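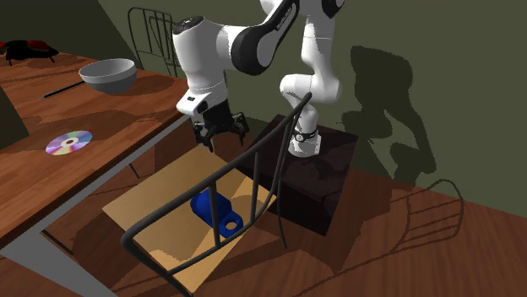
Table-and-chairs cell in the sim, gripper open over the seat with the blue thing on it.

August, started just after 9 in the morning

Right, picking up where I left off. The twin of the table cell has been drifting away from the numbers we want for a while now and I finally have a clear run at it, so I'm going through the whole setup from the base upwards and writing down what I touch this time. (Last time I didn't, and Sevim spent an afternoon undoing it. Sorry again, Sevim.)

First job was the base transform. The arm was sitting in the scene file with a hand-typed offset that somebody had rounded, and the mounting block had its own separate offset, also rounded, so the two were fighting each other by a few millimetres. I've parented the arm to the block and zeroed the arm's local offset. Now if you want to move the robot you move the block and everything follows. Please don't type numbers into the arm itself!

Second job, joint limits. We had the limits from the old Cellbridge export, and joint four was a good bit tighter than it ought to be, so the planner kept taking the long way round whenever the target was down on a chair seat and not up on the tabletop. Swapped in the limits from Ximeng's file and reran the reach check from the same home pose. 2,097 sampled targets, 923 of them below table height. Before the change a big chunk of the low ones simply failed. After it, 21 failures in total, and every one is tucked in under the table where I wouldn't send the gripper anyway. Very pleased with that.

Third job, the gripper, and this is where the morning went. The fingers have been chattering on contact. You close on something smooth and they buzz, and sometimes the object gets spat out sideways, which is funny the first time. I tried:

– dropping the finger drive stiffness by half (less buzz, but the grip sags)
– more damping on the finger joints (better, kept it)
– smaller physics step (cures it completely but the run crawls)
– simpler collision shapes on the fingertips, plain boxes in place of the full mesh (lovely, kept it)

The last one is the real fix, I think. The mesh tips had a tiny ridge and contact was flicking from one side of it to the other. With boxes and the extra damping I can leave the physics step alone. Stiffness is back where it was.

Still to sort on the gripper: the open position. It reports fully open slightly before it gets there. Doesn't matter for bowls, matters a lot when one finger has to go down past a chair back. I've put in a settle wait of 7 steps for now, and I know that's a bodge.

Coffee, then chairs.

The chair backs are all thin tube and the collision shape for them was one solid slab. So as far as the planner knew, each chair had a door on it. I've rebuilt the shape as separate rods, which took ages and was every bit as dull as it sounds, and the approach paths look far more sensible now. There is a cost in planning time. Clegg is the name of the config with the rods in, Prelonska still has the slab, so use Prelonska if you just want something quick and don't care about the seats. 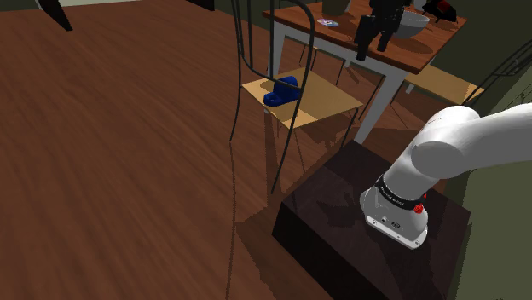 Why keep the physics step where it was if a smaller one stops the finger chatter?
Because every run gets slower and we'd be paying for that all day long, when the box fingertips and a bit more damping get rid of the buzz at the normal step.

Lighting next, only briefly. The shadows are hard-edged and quite heavy, and Ximeng asked whether I could soften them for the detector. I'd like to leave them alone until the contact work is finished, otherwise we'll have changed two things at once and won't know which one moved the scores. Said so, she agreed, parked.

Odds and ends before I forget:

The Akex logger writes joint angles in degrees and our replay script reads radians. I've put the conversion in the replay script, at the top, with a comment in capitals.

Reset now puts the arm home before it puts the objects back. It used to do both together and now and then the gripper would sweep something off the table on the way up.

Friction on the table top and on the seats was the same value, copied across. I've split them into two settings but haven't changed either number yet.

Sevim is going to run the grasp set overnight on Clegg with the new fingers. If the settle wait shows up as lost time I'll go and find out what the open position is really doing. Scene file is saved and pushed, old one is in the same folder with _before on the end.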